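Date de publication : 16/10/2026
Publié par : Modération Flollgate

Espace d'échange des services Flollgate, rubrique Tenue et présentation au poste

Objet : application de la consigne relative aux chemises imprimées

Modération Flollgate
La consigne révisée en juillet a suscité plusieurs demandes de précision. Elle autorise le port de chemises à motif dans les bureaux ouverts, sous réserve que l'imprimé soit « sobre et non commercial ». Les agents sont invités à exposer ici les difficultés rencontrées dans son application. Les contributions seront transmises au service de l'équipement avant la révision du texte. Il est rappelé que les situations individuelles ne doivent pas être évoquées dans ce fil.

accueil_zaltau
Le site de Zaltau souhaite savoir ce que recouvre exactement le terme « sobre ». Deux lectures circulent actuellement dans nos équipes. La première s'attache à la couleur, la seconde à la taille du dessin. Une chemise claire ornée d'un motif végétal bleu ardoise satisfait à la première lecture, mais peut être écartée par la seconde si les feuilles sont de grande dimension. Il serait souhaitable que le texte tranche.

referent_textile
La consigne ne fixe aucune dimension et il n'y a pas lieu d'en ajouter une. Le critère retenu lors de la rédaction était celui du contraste général du vêtement. Les imprimés botaniques sur fond blanc, avec tiges et vrilles dans des tons bleus ou anthracite, entrent sans difficulté dans le cadre autorisé. 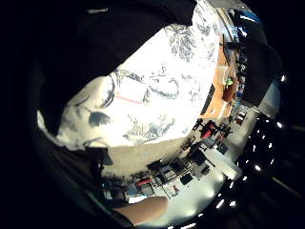 Il convient en outre de distinguer le motif lui-même de la coupe. Une chemise ample, portée hors du pantalon, a pu faire l'objet de remarques qui ne relevaient en rien de l'imprimé. Je recommande que les responsables de site formulent leurs observations séparément sur ces deux points.

plateau_lurngate
Nous ne partageons pas entièrement cette analyse. Sur le plateau de Lurngate, 37 postes sont répartis dans une même salle et les agents se trouvent en vis-à-vis durant toute la journée. Un dessin de grande taille y est nettement plus présent que dans un bureau individuel. Une règle fondée sur le seul contraste ne tient pas compte de cette disposition. Nous proposons que chaque site puisse restreindre l'usage des grands motifs par note interne.

referent_textile
Cette proposition appelle une réserve. La consigne a précisément été unifiée afin de mettre fin aux notes locales, qui étaient au nombre de huit avant la révision et se contredisaient sur plusieurs points. Un agent appelé à travailler sur deux sites ne pouvait pas savoir quelle tenue adopter. Revenir à ce régime ne me paraît pas opportun.

accueil_zaltau
Nous prenons acte de la réponse. Une seconde question porte sur la veste ou le gilet noir porté par-dessus la chemise. L'article 3 impose un vêtement de dessus uni lors de la réception du public. Certains agents en concluent que le gilet est obligatoire dès lors que la chemise est imprimée, y compris au bureau. Cette interprétation est-elle exacte ?

Modération Flollgate
Elle ne l'est pas. L'article 3 vise exclusivement la réception du public. Au poste de travail, la chemise imprimée peut être portée seule. Le vêtement de dessus demeure facultatif et sa couleur est libre, pourvu qu'elle soit unie.

atelier_entretien
Une observation d'ordre pratique. Les chemises fournies par Karabulut dans le cadre de la dotation sont à laver à l'envers, à 30 degrés, sans adoucissant. Plusieurs articles nous ont été retournés avec un imprimé terni le long des coutures d'épaule. Le repassage doit être effectué sur l'envers, à fer moyen. Les vêtements noirs sont à traiter séparément, y compris lorsqu'ils ont déjà été lavés plusieurs fois.

plateau_lurngate
La fiche remise avec la dotation mentionne 40 degrés. Laquelle des deux températures fait foi ?

atelier_entretien
L'étiquette cousue dans le vêtement prévaut sur la fiche. La fiche correspond à l'ancienne dotation unie et n'a pas été mise à jour. Une version corrigée est en préparation. Pour mémoire, 157 chemises imprimées ont été distribuées à ce jour, tous sites confondus.

plateau_lurngate
Nous vous remercions de cette précision. S'agissant des grands motifs, nous maintenons notre demande et souhaitons qu'elle figure dans la synthèse. Le désaccord porte sur le principe d'une règle identique pour des locaux différents, et la réponse apportée plus haut ne le règle pas.

referent_textile
Je n'ai pas d'objection à ce que la demande soit consignée. Je souhaite que mon avis défavorable le soit également, avec le rappel des contradictions constatées entre les anciennes notes.

Modération Flollgate
Les deux positions seront reprises dans la synthèse. Les questions relatives aux tailles et aux échanges d'articles sont à adresser directement au service de l'équipement, au moyen du formulaire habituel. Le fil demeure ouvert aux autres sites.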